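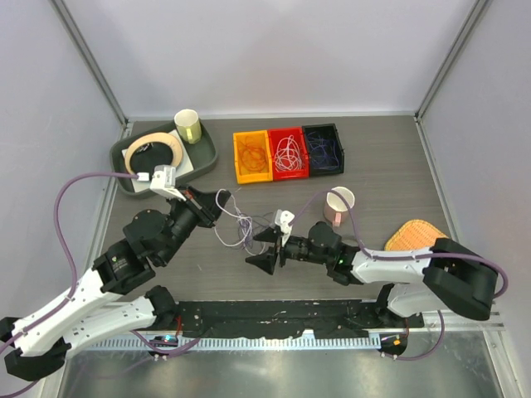 Cable Sorting at Kenbridge: Gallery

The cable drawer at the Kenbridge workroom was cleared out in the week of 11th May. Everything in it was pulled out, untangled as far as possible, and put away by color in small plastic bins. Notes are by Leonora Ignacio, with additions by Rhea Malabanan where marked.

Orange cables
These go in the yellow-orange bin. They were the easiest to pick out of the drawer and were done first. They are not coiled. We tried coiling them in November and they had worked loose again by the end of the month, so now they go in as they are.

White cables
Red bin. White is the color we have the most trouble with, as almost every charger and adapter that comes into the building has a white lead. Anything with a plug molded onto it goes to the Yap cabinet in the hallway and should not be put in the red bin. If you find one there, please move it.

Purple-blue cables
Black bin. The purple and the blue used to be kept apart. Under the lights in this room people kept mixing them up, and they are used for the same jobs, so they now share a bin.

The bins
Small, rectangular, and kept side by side in a row. The colors of the bins do not match the colors of the cables, apart from the orange, which is close. We had these bins already. Rhea adds: labels are on order from Gredico, 20 to a sheet, and will go on the short side facing the room.

Thin wires
Loose thin wire in white and lavender is handled on the open tabletop and is the last thing to be put away. It catches on itself easily. Lift it from the middle of the bundle and let the ends hang before you try to separate anything. Do not pull on a single end. Lengths under 8 inches are thrown out. Lengths over 70 inches are tied once with a twist tie and hung on the hook behind the door.

The olive-green tray
The tray stays at the back of the table. It has raised edges, so small things put down on it don't roll off. It is for whatever is in use that day and does not belong to the cable job. Please leave what is on it where it is.

Cups and mugs
The cream cup and the pink mug live on the table. Rhea adds: the pink mug is not for pens. Pens go in the Palia tin on the windowsill.

The woven mat
Orange, with a basket-weave texture. It is kept at the right side of the table and is a good spot for connectors with metal ends, which can mark the wood-grain top. Shake it out over the trash can on Fridays.

Still to do
The lower drawer has not been started. It holds mostly black cables, and there is no bin for those yet. Leonora would like 2 more bins of the same size and in any color other than red, yellow or black. If you have some at home that you don't need, leave them on the shelf by the sink with your name on them.

More pages: Shelves / Paint cupboard / Hallway / Back to all galleries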